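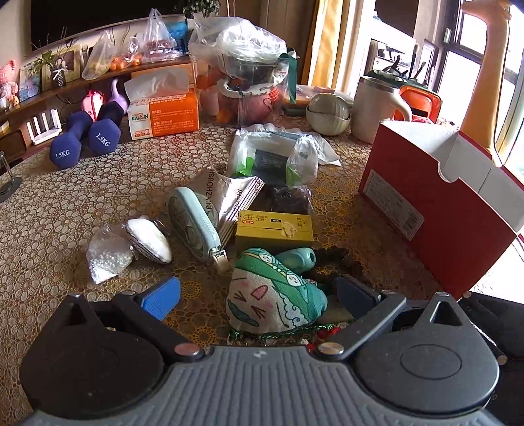 Front room, table with lace-patterned tablecloth

Ticket subject: Internet stops for a few minutes, then comes back by itself
Opened by: Svetozár Šimko
Opened on: 12/28/21
Product: Nodomano home router, with Drostamwood network switch behind it
Status: Closed, solved

Original message

Dear support team,

I am writing about a problem which I have tried to understand for several days. I will try to describe everything in order, because I think that the order is important. Please excuse my mistakes in English.

We have a two-floor house in Drundstead. The fiber line comes in at the hallway, and the Nodomano router is there on a shelf. From the router one cable goes to a Drostamwood switch in the closet under the stairs. From the switch there are cables to the front room, to my office and to the attic. Everything else in the house uses Wi-Fi from the router.

The problem is the following. The internet works well, and then suddenly no page opens on any device. The Wi-Fi symbol stays full. After three or four minutes everything works again and I did not touch anything. Later it happens again. The light on the router for the fiber line stays green during all this time, so I do not believe that the line itself is broken.

What I have already done:

Restarted the router, two times from the menu and once by pulling the power plug.
Installed the newest firmware.
Changed the Wi-Fi channel by hand.
Changed the DNS servers to other ones, and later back to automatic.
Measured the speed by cable in a moment when the internet was working. The result was 945 megabits per second for download. The connection is 1000, so I am satisfied with this.

I did not do a factory reset. My wife works from home and there are many settings which I would need to enter again. If it is really necessary, I will do it, but I ask you to suggest other steps first.

With kind regards,
Svetozár Šimko

Reply from Nodomano support

Hello Svetozár,

Thanks for the detailed message. The speed result looks fine and so does the line. Before we try a reset, could you help us with two things?

1. Write down when each outage starts and ends, for at least one afternoon.
2. During an outage, try to open the router's own page from a computer on cable. Let us know if it loads.

The second one matters a lot. If the router page loads and the internet does not, we look at the line side. If the router page does not load either, the trouble is inside your house.

Svetozár Šimko wrote

Thank you for the quick answer. I spent the afternoon at the table in the front room with a notebook and the laptop on cable. I also left a ping to the router running in a window, and a second one to a server outside.

The result surprised me. The outages are very regular. From the beginning of one outage to the beginning of the next one it is always 30 minutes. One time I wrote 29, but I think I looked at the clock too late for the outage before it. I had the feeling that the problem comes by accident, and this was wrong. It was only that we were not always using the internet when it came.

Now the second point. During the outage I typed the address of the router in the browser. A page did load! But it was a strange page. It had a gray background, no Nodomano logo, and it asked me for a user name and password in a small window. I thought first that the browser had saved an old page. I closed it and tried again, and by then the outage was over and I saw the normal router page.

The ping to the router did not stop during the outage. It lost two or three answers at the beginning and then continued. The answers were a little slower than before. The ping outside stopped completely.

I do not know how to explain it. Please tell me what I should look at next.

Reply from Nodomano support

Hello Svetozár,

That strange page is very useful. It sounds like something else on your network is answering at the router's address. Do you have an old router, a range extender, or any access point that is still plugged in somewhere?

On the laptop, please open a command window and type arp -a once when things are working and once during an outage. Find the line with the router's address and compare the long code next to it. That code belongs to the hardware and should never change.

Svetozár Šimko wrote

I have compared them. You are right, the code is different. When the internet works, it is the same code which is printed on the label of the Nodomano router. During the outage it is another one, which I do not find on any label in the hallway or under the stairs.

About your question – I answered "no" in my head immediately, and then I was not so sure. We bought this house with many things already in it. The previous owner had a network installed by a local shop, Paulík, and they left cables in the walls. Some of them I use and some of them I never followed to the end. I asked my wife, and she also does not remember any other router.

I will look with the method of exclusion. I write here my steps so that I do not forget them.

Step one. I turned off the Wi-Fi of the router and left only the cables. I waited for the next outage. It came in time. So the other device is not connected by Wi-Fi, or at least not only by Wi-Fi.

Step two. I turned the Wi-Fi on again and unplugged the whole Drostamwood switch from the router. I connected the laptop directly to the router in the hallway and sat down on the stairs. I waited more than one hour. There was no outage. The device must be behind the switch.

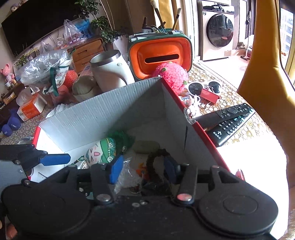 Step three. I plugged in the switch again, but with only one cable at a time. First only the front room, and waited. Nothing happened. Then only my office, and waited. Nothing happened also there. This step takes a lot of patience, but I did not want to go faster and then be uncertain of the result.

Step four. Only the attic. The outage came after not even ten minutes. I connected and disconnected this cable one more time to be sure, and it was the same.

I have to say that I was always thinking the attic cable goes to nothing. There is a wall socket near the chimney, and I have never connected something to it. I left the cable in the switch only because it was there when we moved in.

It is now dark and the attic has a weak lamp, so I will go up tomorrow. Tonight the attic cable stays unplugged. If the internet works the whole evening, it will be one more proof.

Reply from Nodomano support

Hello Svetozár,

Great work, this is exactly how we would do it. Please keep the attic cable unplugged for now. If you find the device, write us the model, or what is printed on the label. Please don't open the case, and take care up there with old wiring.

Svetozár Šimko wrote

Good morning. The evening was without any outage, and my wife had a video call in the morning also without any problem.

I found it. It was not at the wall socket. The cable goes first behind the insulation, and there is a small white box screwed to a beam. It has two antennas and one of them is broken. On the side is a sticker of Paulík with a telephone number, and under it the manufacturer's label, which I can read only partly. The last part of the hardware code is readable and it is the same as in my notes from the outage. So there is no doubt.

It takes its power from an adapter which is in a double socket behind the same beam, and I had never seen that socket. The small light was on. It was working there all the time since we moved in!

I have one question that I still would like to understand. Why did it start now? We live here since March and we had no problem before.

Reply from Nodomano support

Hello Svetozár,

Good find. Here is what we think was going on.

Many older access points have a feature that checks if they can reach the internet. If they can't, they restart themselves after a set time. Yours was probably set to half an hour. When it starts up it announces its own address to the whole network. If that address is the same as your router's, all your computers believe it for a few minutes and send their traffic up to the attic. Then your router makes itself known again and everything recovers.

As for why now: did you change the address of the Nodomano router at some point? From the factory it uses a different range from most old equipment.

Svetozár Šimko wrote

Yes. Now I understand and I am a little ashamed. Two weeks ago I changed the address of the router to a shorter one, which I can type more easily. I did it late in the evening and I did not write it down, and then I did not connect these two things in my mind. I noticed the first outage on a weekend some days later, so it looked to me like it had no relation.

I have now done the following:

Unplugged the power adapter of the white box and removed the box from the beam.
Put a label on the attic cable under the stairs, with the text "attic, do not use".
Left the router on the new address, because with the other device gone there is no conflict.
Written all addresses on a paper and put it inside the closet door.

After this I let the two pings run for a whole day. There was no gap in either of them. I will also call the number of Paulík and ask if they installed something else in the house.

From my side the ticket can be closed. I thank you that you did not send me directly to the factory reset. It would not have helped, or maybe it would have helped because the old address would come back, and then I would still not know about the box.

With kind regards,
Svetozár Šimko

Reply from Nodomano support

Hello Svetozár,

You are correct about the reset. Closing this as solved. If you reply to this ticket within the next month it will open again automatically.

Note added by Svetozár Šimko after closing

I have called Paulík. The shop still exists, and a polite man found the old papers. According to them there was one access point in the attic and a second one planned for the garage, but the second one was never installed. I checked the garage anyway and found only the empty pipe for the cable, with a piece of string in it. Please leave the ticket closed.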